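Open day at Grurkside, Wed 25 September

I booked the afternoon slot for the surgical robotics demonstration at Grurkside, mostly to see how the instruments behave at close range. The brochures I was sent in August covered the console and very little of what happens at the other end.

The bench was run by Hülya Bayram, who trains operators for Kolico. Her task for the day was suturing a short, straight cut in a tissue pad, with two arms under the control of one person seated at a console. The rest of us stood behind a rope and watched on a monitor. Slots were 40 minutes, which left no room for questions until the end.

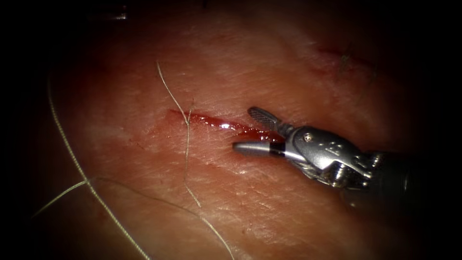 The wrist is the part worth studying. It is a polished metal joint with a pivot pin, and a thin cable runs round it to move the jaws. Cable drive keeps the motors away from the tip, so the working end can stay small. The cost is stretch. Bayram said the training instruments are checked for slack every 60 cycles and that the log for this bench stood at 2,203.

The upper jaw has a cross-hatched grip face. I asked what that does to the thread. She said repeated grasping frays it, and that new operators grip far too often because they feel no resistance at the handles. Force has to be judged by eye, from how the tissue dips and how the thread lies.

I had a turn on a practice console with a peg board. Motion scaling was easy to get used to. The clutch was not, and I ran out of hand travel several times before I learned to re-centre early.

Parking was in the Meireles Road car park, and the 731 bus stops outside. The slides are due by email next week.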